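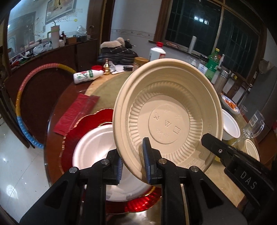 Figure 1. Molded-pulp bowl with a stamped base and fluted walls.

Does "Compostable" Mean Composted? Single-Use Tableware in Clutcombe
Project report, November 23, 2025

Our group began with a claim printed in the Clutcombe events guide: that switching to pulp tableware "removes" party waste. We doubted it, and after a term of work we still do.

We sent a short survey to households in the Rennie district and got 406 replies. Most people said they would pay more for compostable bowls. Only 15 percent could name a place that would take them afterward. The Cakus drop-off site does accept food scraps, but its sign says nothing about tableware – and two phone calls got us two different answers.

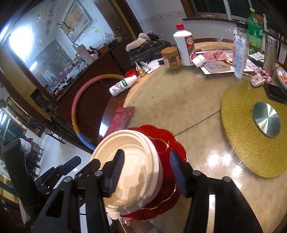
Figure 2. White disposable plates stacked on red scalloped plates with a gold trim.

We also buried pulp samples in a backyard heap in February. After 10 weeks they were soft but easy to recognize. The Hundemura guide promises full breakdown in 6, with no mention of heat or moisture, so we don't know what that number is based on.

Limits: one heap, one cold spring, and a survey answered mainly by people who already cared about trash. We did not test washing and reusing ordinary plates, although several replies asked why anyone would do anything else. That question should have been in our plan from the start.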